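Cardboard: please fold it before it goes out

The paper and cardboard bins behind the Clistow building were full again by the middle of July, and the contractor left 6 of them behind with the lids up. Most of what was inside was boxes that still had their shape. A box put in whole takes up the room of several flat ones.

Tenants on the Vereter and Travura floors have asked what counts as flat. Open both ends, slit the tape along the seam and press the sides together until the flaps lie down. Dividers and inserts with box-like sections need the same treatment, as they spring open again in the bin. Partly folded pieces should be finished on a table before they go downstairs.

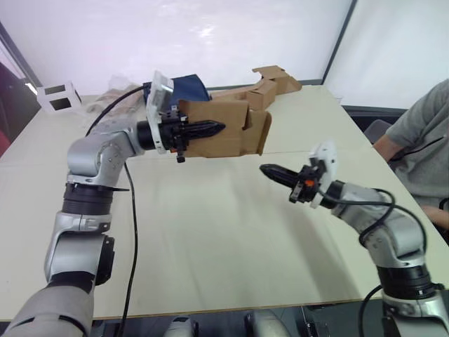 What goes where

Plain brown cardboard goes in the bins with the blue lids. Waxed or greasy board goes in the garbage. Foam, plastic wrap and strapping should come out first and be left in the cage beside the loading door.

The building sent out 458 kilograms of cardboard in June, up from 363 in May. Oversized cartons can be left flat against the wall by the Oshima storeroom until 4 p.m. on collection days.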